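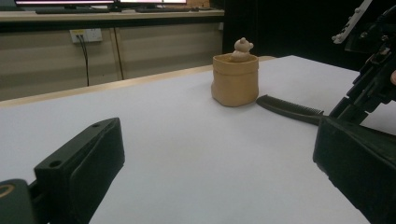
Small bear in a tan pouch, comb close by.

So the listening wall is up! If you've walked through the ground floor of Abubakari Hall lately you've probably seen a row of headphones hanging on hooks and wondered if someone forgot to clean up after a language lab. It's us. It's Wirkirari, the thing the Uka crew has been going on about since November, and I'm so happy I can finally tell you to go and put your ears in it.

For anyone new to this newsletter (hi!), Uka is the student arts magazine here at Viklow. We mostly do print, poems and comics and the occasional very long essay about somebody's grandmother's kitchen. Last fall we got talking in a meeting about how many of us have two names on campus, the one our families use and the one we give at the coffee counter because the line is long and we're tired. I have a coffee name. It's "Jen." Nothing about me is Jen. I picked it freshman year in a panic and I've been answering to it at that counter ever since.

We asked people to record themselves saying their name the way it's said at home, and then to tell us anything they wanted about it. Who picked it, what it means, how it's been mangled on the first day of class, whether they even like it. The only rule was that recordings had to be under 2 minutes, and people broke that one constantly. We got 78 of them. I figured we'd get enough for one set of headphones and a sad little sign.

There are 17 languages on the wall, counting the one person who insisted their dad's nickname system is its own language, and after hearing the recording I'm inclined to agree. Plenty of the stories are in English, but the names aren't always, and some people started in one language and slid into another halfway through when they got to the good part. We left those exactly as they came. There's a binder on the little shelf with transcripts and translations, and large print copies if you ask at the Abubakari front desk.

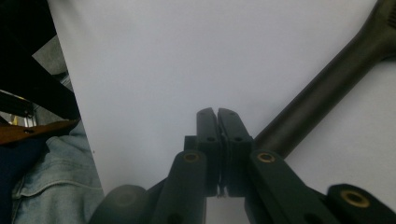 Gripper fingers, closed.

A few I keep going back to. One person was named after a bus driver who pulled over and waited while their mother was in labor. Another changed their name two years ago and recorded both the old one and the new one, then wrote to us a week later and asked us to cut the old one out, and we did, and the version that's up now is shorter and so much happier sounding. One is nearly all laughing. There's a person who says their name once, very carefully, and that's the whole recording. I've listened to that one more than any of the others and I still couldn't tell you why it gets me.

And then some people don't have a big feeling about their name at all, which I love too! Someone says, "It's Katie, my mom liked it, that's it, have a good day." We put her right in the middle row.

I should say a bit about the response, since the comment box has been busy. Most of the cards are lovely. A couple asked why we didn't put photos next to the recordings, and we did talk about it for a long time. Some people were sharing things they haven't told their roommates, and a picture would've changed who felt okay doing it. So each set of headphones just has a number. You don't know who you're hearing unless you recognize the voice, and if you do recognize the voice, please be cool about it. Ask before you bring it up with them.

There was also a card saying the whole project makes people feel guilty about getting names wrong. I thought about that one on the walk home. I get names wrong, I got one wrong at our own opening with a cracker in my mouth. What people say in the recordings, over and over, is that they don't mind being asked a second time. They mind the person who stops using their name altogether and starts saying "you, in the back." If it was your card and you'd like to write something longer for the next issue, we'd print it. I mean that.

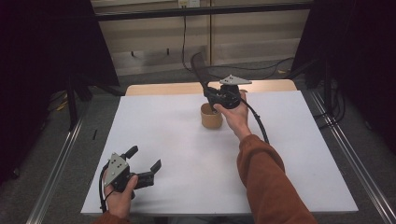

Both grippers over the table, with a small tan cup.

Okay, practical stuff. The headphones get wiped down every morning, and there are wipes in the basket if you want to do it again yourself. Set number six cuts out in the left ear and we know, we're waiting on a cable. Please don't swap the headphones between hooks, because the recordings go with the hooks and then somebody hears the bus driver story under the wrong number and writes us a confused email (three so far). The bench is borrowed from the music department and it's staying until they notice.

We're having a listening night on 24th March in the Abubakari lounge, starting after dinner. We'll play the recordings out loud, only the ones where people said yes to that, and afterward there's an open mic if you feel like saying yours in person. The lounge holds 30 and we can't squeeze in more than that, so email the Uka inbox to save a spot. There'll be tea and those flat cookies from the Viklow dining hall that everyone complains about and then eats.

If you missed the first call you can still send a recording. We're starting a second batch and we'd really like more from grad students and from staff, especially the dining and grounds folks, who've been asking us about it while we hang things. Your phone is fine. Background noise is fine, one of the best ones has a dishwasher going the whole time. Tell us whether it can be played at events or only on the wall, and if you change your mind later, write and we'll take it down, no questions.

Mine's on hook eleven. It isn't Jen.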